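I've had the Druvel drying rack for most of a winter now, and I think I'm ready to say nice things about it. We're in a top-floor flat with no balcony and a dryer that eats power, so everything gets hung indoors – doonas, footy socks, the lot.

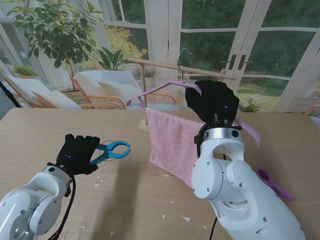 Page 107

Assembly took me one cuppa. The rod slots in at either end and you tighten 2 knobs, and my neighbour Annick Chan did hers without opening the instructions (show-off!). Mine wobbled a bit until I gave the knobs another half turn.

Hangers are where it shines. Shirts go straight from the machine onto the rod and then into the wardrobe, so I've pretty much given up ironing.

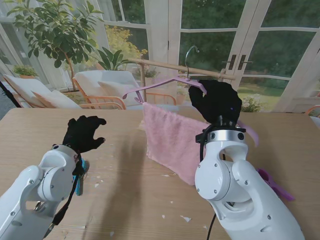
Jeans are another story – they're heavy, and three pairs bunched together were still damp on Thursday morning. Spread them out and run a fan. I wouldn't bother with the Fotska clip-on extension either, it's dear and it sags.

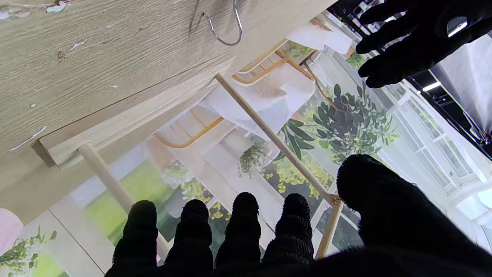 Would I buy it again?

Yep, in a heartbeat, though I'd get the wider one. Ours lives behind the bedroom door and my partner has stopped grumbling about it.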